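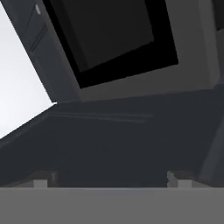
Simulated view from the Tindus wrist camera, with both fingertips at the lower edge.

Tindus is a home-built robot arm project with a two-finger gripper, developed in a shared workshop called Skidico. It is meant for light kitchen work such as moving bottles and opening cabinet doors. The design files and the simulator scenes are shared with other members of the workshop.

Design
The arm has five joints and a reach of 68 cm. The gripper, named Grilter, is a flat body with two short fingers. Its camera is fixed to the wrist and turns with it, so walls and furniture often appear tilted in the recorded views. The base clamps to a bench or a counter. Most of the brackets were cut by hand in the first version and later replaced with printed parts.

Simulation
Movements are tried in a simulated kitchen before they are run on the arm. The kitchen, called Badawi, was first put together in April and has been rebuilt twice.

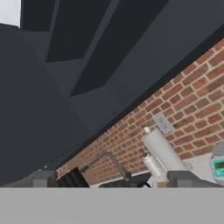
It includes dark upper cabinets, a brick backsplash, a sink with a gooseneck faucet, and small items such as a bottle and a paper towel roll. Shading is kept simple – the builders use an older desktop computer – and a full test set of 298 runs takes over 60 minutes. Runs that end in a collision are saved and replayed at half speed.

Status
The current version of the control software is dated 23 July 2024. Work on a quieter wrist motor is still open, and the cable guide at the second joint is due to be redrawn.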